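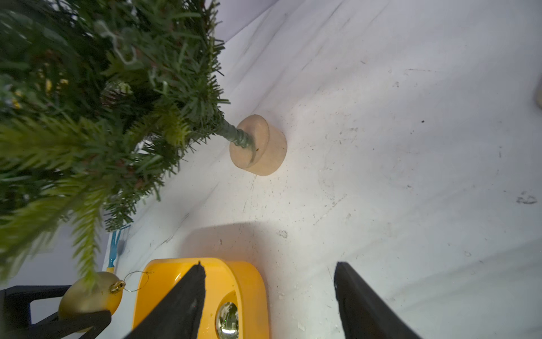
Which gripper should a small workshop try first, if it wants to handle light, round things that break easily?

Start with plain two-finger grippers, one on each arm, and change only the fingertips until you know what fails. This was the advice I got at the open day of Flalov, and after one afternoon of trying I agree with most of it.

I went there on 2019-08-26 for my employer, Basamier. We pack decorations and small gifts, and in June we were asked to compare arms before we spend anything. The hall was smaller than I expected, but every station was open to visitors and the queues were short.

The station I liked most had a small artificial Christmas tree on a wooden base, a yellow bin and ball ornaments, some matte and some shiny as a mirror. The visitor moves the arms by hand controls. I tried it with narrow black fingers first, the Skereo set. They reach nicely between things, but with me the ball turned in the grip 3 times – my fault partly, I closed too early. The Schumacher fingers have a wider, softer pad. They held the ball better and were clumsy with the hanging loop.

The wrist camera was more useful than the overhead one. On the overhead picture my own gripper covered the ball at the worst moment. On the shiny balls, however, the wrist view was difficult for me, because I looked at reflections and misjudged the edge of the ball.

Price of the Skereo set with 2 grippers was given as 3390 dollars, and 200 more for spare fingertips. The controller is not included, so please ask for this before you compare the offers. I have asked for a second visit with our own boxes.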